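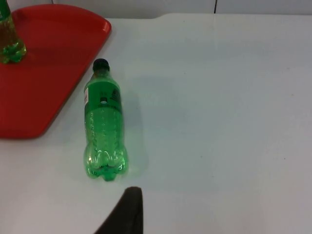 Aprender ciencias en casa: informe del proyecto

Autor: Tatsuya Yagi
Asignatura: Didáctica de las Ciencias Naturales

1. Introducción

En este informe presento el trabajo que hice durante el semestre sobre las familias que enseñan ciencias naturales en casa. Mi pregunta fue la siguiente: ¿cómo decide una familia que un libro de ciencias es demasiado fácil o demasiado difícil para su hijo? Elegí este tema porque en mi país conocí muy poco la educación en casa, y aquí encontré familias que la practican con mucha seriedad.

El español no es mi primera lengua. Por eso las entrevistas fueron grabadas, con permiso de los padres, y después las escuché dos veces antes de escribir las notas.

2. Participantes y materiales

Participaron siete familias de Ternemico, con hijos en edad de primaria. Cuatro de ellas usan el curso Kalum, que se organiza por temas (el agua, las plantas, el cuerpo humano). Las otras tres usan los cuadernos Suswood, que se organizan por semanas y traen una prueba corta cada viernes.

Cada entrevista duró 20 minutos. Además pedí a los padres un diario sencillo, en el cual anotaron qué lección hicieron, cuánto tiempo necesitaron y qué cosa tuvieron que añadir o quitar.

3. Resultados

Las familias con Kalum añaden más material propio. Una madre me explicó que su hija termina la lectura en muy poco tiempo y que entonces buscan juntas otro libro en la biblioteca. En el tema del agua, la misma niña quiso repetir el filtro de arena en tres días diferentes, aunque el curso lo pide una sola vez.

Las familias con Suswood añaden menos, pero quitan más. Dos de ellas dejaron de hacer la prueba del viernes, ya que los niños se ponían nerviosos desde el jueves. Un padre la cambió por una conversación durante la cena, y en su diario escribió que así entiende mejor lo que falta.
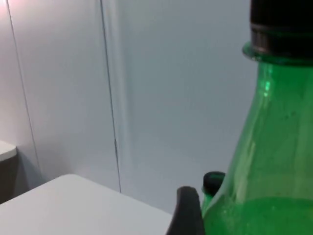 Botella de plástico verde con tapón negro.

En ambos grupos los experimentos son la parte preferida. También son la parte que se pospone con más frecuencia, casi siempre por falta de algún material en la casa. Sobre el precio hubo menos quejas de las que yo esperaba.

4. Dificultades del trabajo

Los diarios no son iguales entre sí. Algunos padres escribieron una página por lección y otros solamente «bien» o «difícil». Tampoco pude hablar con los niños a solas, de manera que sus opiniones llegan siempre por la voz de los padres.

5. Conclusiones

Para estas familias, el nivel indicado en la portada tiene poca importancia. Se fijan más en el tiempo que el niño necesita y en las preguntas que hace después. Me gustaría continuar el estudio con el curso Kudo, que ninguna de las familias usa todavía, y pedir un diario con casillas fijas para comparar mejor las respuestas.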